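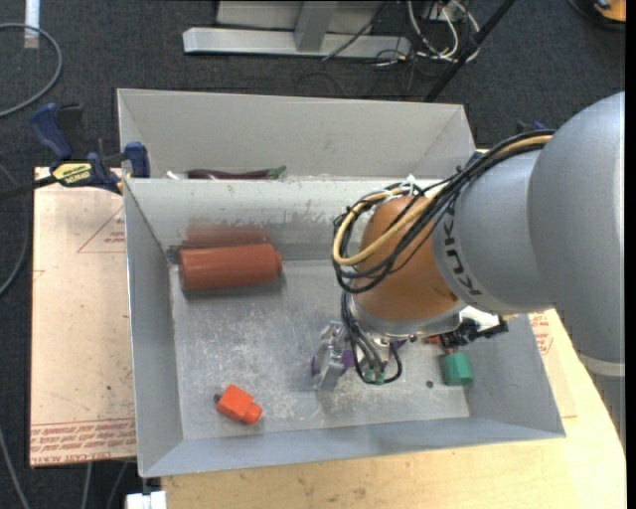

Cinby council to begin food scraps collection in July

Households in Cinby will be able to put their food scraps out for collection from July, after the council voted on Tuesday evening to extend the service that has been running in Lolard. The vote was 5 to 2.

Each household will receive a kitchen caddy and a roll of compostable liners. The scraps will go into the green bin together with the garden clippings, and the green bin will be emptied every week. The rubbish bin, which is now emptied weekly, will change to fortnightly.

Fruit and vegetables, bread, meat, bones, eggshells and coffee grounds are all accepted. An eggplant gone soft at the bottom of the fridge can go in whole, with its stem. Bottles, jars and their lids must stay out, also when there is still sauce inside. According to the council, glass and plastic were the most common problem in Lolard during the first months, and several truckloads had to be sent to landfill.

The material will be taken to the composting site at Vomum, on the old quarry road. Compost from the site is already used on the sports grounds, and residents can collect it free of charge on the first weekend of each month. They should bring their own shovel and bags.

Not everyone at the meeting was satisfied. Some residents of Meléndez Street told the councillors that fortnightly rubbish collection will be difficult for families with babies in nappies, especially in the summer. The council agreed that a household with 3 or more children under 5 may apply for a larger rubbish bin at no extra cost. Other households can also ask for the larger bin, but they will pay a yearly fee — the amount will be decided with the next budget.

Units and flats with shared bins are not included for now. The council will write to their owners separately.

Caddies will be delivered to the door during the two weeks before the service begins. Application forms for the larger bin are available at the library and at the council's front counter.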